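From: Prakash Warrier
To: vekska-users mailing list
Date: August 11, 2022
Subject: Re: [vekska-users] Fee estimate much too high after upgrade?

Hello Kamath, hello all,

Thank you for the detailed report. I have seen the same thing on my own node, and I think I can explain most of it. I answer between your lines.

> After I upgraded the wallet in July, the fee window shows me
> 142 sat/vB for "next block". The mempool on my node is almost
> empty. Before the upgrade I never paid more than 28. Is this a
> bug in Vekska or did I make something wrong in my config?

You made nothing wrong. The new version does not ask your own node for the estimate when the node was started less than one day ago. It uses the saved estimate file from the last session. If this file was written during a busy time, the wallet continues to show the old high number until it has seen enough new blocks. In my case the file was from a very bad evening, and so I also got a crazy number.

You can check it in the log. Search for the line with "loaded saved estimates" and look at the block height behind it. If the height is much lower than the current one, you have this problem.

> I tried to delete the cache folder but it did not help.

The estimate file is not in the cache folder any more. It was moved to the main data folder, next to the wallet file. Please be careful there. Close the wallet first, make a backup, and then remove only the file with "fees" in its name. Do not touch the others. After the next start the wallet will say "not enough data" for some hours. In this time you can type the fee by hand.

I wrote these steps also on my notes page, under the older entry about the kitchen shelf node, so that they can be found again without searching in the archive.
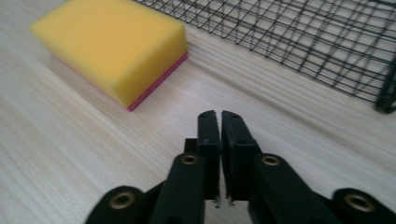

Sponge and wire mesh basket on the table.

> Second question: I have one transaction which I sent with a
> very low fee and it is now waiting since four days. Can I
> replace it, or must I wait until it is dropped?

It depends on whether you sent it with the replace option switched on. In the transaction list, open the details and look for "replaceable: yes". If it is there, click with the right button and choose "Increase fee". The wallet makes a new transaction with the same inputs, and the old one will be forgotten by the nodes which accept the new one.

If it says "no", you have two ways. You can wait. Many nodes drop a transaction after two weeks, but this is a setting, and somebody can always send it again. The other way is to spend your change output with a high fee, so that a miner has a reason to take both together. For this you need a change output which is large enough. I did it once with a change of only 500 sat and of course this was not possible, the fee was bigger than the coin.
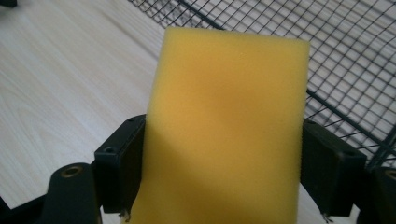 One more warning about the second way. The wallet calculates the fee only for the new transaction and does not look at the parent. So if you want both to be confirmed at 29 sat/vB, you must add the missing part of the parent yourself. Take the size of both together, multiply by 29, and subtract what the parent has already paid. What remains is the fee for the child. I asked for an automatic calculation in the tracker, but it has no answer yet.

> Last thing, is the Hovolham server still alive? My phone wallet
> can not connect to it.

It is alive but it has a new certificate. The phone wallet remembers the old one and refuses the connection without a clear message. Remove the server from the list and add it again, then it will ask you to accept the new certificate. Compare the fingerprint with the one in the announcement before you click yes. The Brernasthorpe server was not changed, so you can use that one in the meantime.

If the high number comes back after you removed the file, please send me the log from the first ten minutes after the start. Please delete your addresses from it before, the archive of this list is public.

Best regards,
Prakash

_______________________________________________
vekska-users mailing list
To unsubscribe, send an empty message with the subject "unsubscribe" to the list address.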